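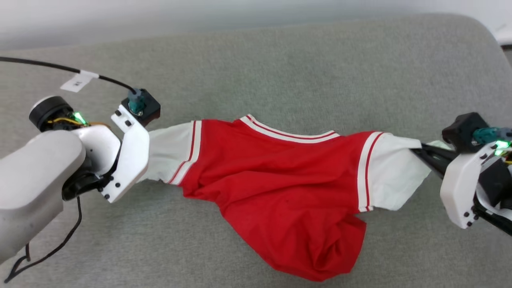 Grant reporting – Kit and clothing

Progress report to the Barroso Fund, March 2026

The Eltik Kit Exchange collects outgrown sportswear from clubs and passes it on to young players at no charge. Since October, 1,314 garments have been received from 22 clubs, and about two thirds have been reissued.

Red and white shirts remain the most requested items, as three of the partner clubs play in those colours. Tops frequently reach the sorting room crumpled or twisted lengthwise, and must be opened out, checked at the collar and sleeves, and folded before they are shelved by size. This stage has taken longer than planned – the original schedule allowed for shirts delivered ready folded.

Expenditure is within budget, apart from a small overspend on shelving. Delivery to the Grosov site has been deferred until storage there is complete.

The next period will cover goalkeeper kit and children's sizes. Queries should be addressed to Carmela Vallejo, Programme Manager.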